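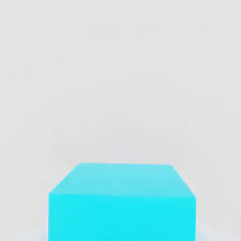
*By Tadeo Riquelme | 18 November 2021*

Lorna Braver has written obituaries for families in Sundevau for 16 years, first from a desk at the local paper and now from the back office of Chin Funeral Home. By her own estimate she has finished over 400 of them. She keeps a paper copy of each in a filing drawer, sorted by last name.

"People think I sit down and write," she said. "Most of the job is the phone. I call the daughter, the daughter tells me to call the uncle, and the uncle has the dates."

She starts with the same questions every time: full name, maiden name if there is one, place of birth, parents, schools, service, jobs, church or lodge. Then she asks who is still living. The list of survivors causes more trouble than anything else in the notice, she said, and she reads it back over the phone before she types it.

"I've had a stepson left off. I've had a second wife who wanted the first wife left off, and the first wife was the mother of all the kids. I don't decide that. I ask who is signing for the notice, and that person decides."

Spelling is her other worry. A surname with two accepted forms in one family will be spelled each way by different cousins, and she goes by whatever is on the death certificate unless the next of kin tells her otherwise in writing. Nicknames go in parentheses. She doesn't use "Grandpa" or "Mamaw" in place of a name, though she will put it in a sentence further down if the family asks.

The longest notice she has handled ran to 680 words, for a retired school bus driver. Her usual is less than half that. The paper charges by the line, and she tells families the price before they start adding things.

"A man will say his father loved fishing. Fine, everybody's father loved fishing. I ask where he went and who drove. Then you get the name of the lake, and you get that he wouldn't let anybody else back the trailer down."

She does not push when a family wants it short. In March she wrote one that was 3 lines: name, age, town, and the time of the burial. The widow had asked for that and nothing else, and Braver said it was a perfectly good notice.

Cause of death is left out unless she is told to put it in. More families ask for it now than when she began, she said, mostly when there is a charity they want named. As for "passed away" or "died," she uses the one the family uses on the phone.

Her first months at the paper were spent taking notices by fax. Today nearly everything goes through Wirent, the online form the funeral home uses, which sends the text to the paper and the home's own page at the same time. She likes that a wrong date can be fixed on the page in a few minutes. The printed one still needs a correction the next day - she has had to run a handful, and she remembers each of them.

"I got a burial time wrong once, by an hour. Some people came when it was over. I wrote to every one of them I could find."

Asked whether she has written her own, Braver said she has done the first part, with the dates and her parents' names and the schools. The rest she has left to her sister, who has the number for the office and knows which drawer to look in.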